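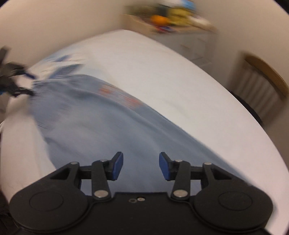 Photo: Iona Cowie / Skestik

Folding helpers wanted, Wednesday afternoons

Skestik passes on used clothing to families in the Nisbet area. We are looking for 12 people who like to sort and fold clothes with us in November. You do not need experience, only patient hands and two free hours. We start at 14:00 and finish at 16:00, with coffee in between.
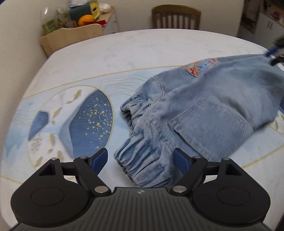
Every piece is checked for holes, missing buttons and weak seams before it is folded. What can be repaired goes to Shona Rennie, who has the sewing machine – please do not throw anything away before she has looked at it.

Trousers are the largest part of the work, and we fold them all in the same way, so that they fit on the shelf. Start by laying the legs one over the other. Jeans with elastic cuffs, like the light blue pair with the small embroidered patch, do not lie so flat as others, and you should smooth the gathered part with your palm first.

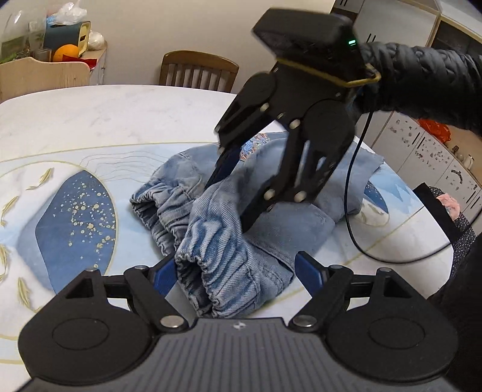

Helpers receive 125 kroner for each afternoon, paid at the end of the month. You must be at least 18 years old. To take part, write a few lines to Gøran Aasen at Skestik and tell us which weeks suit you.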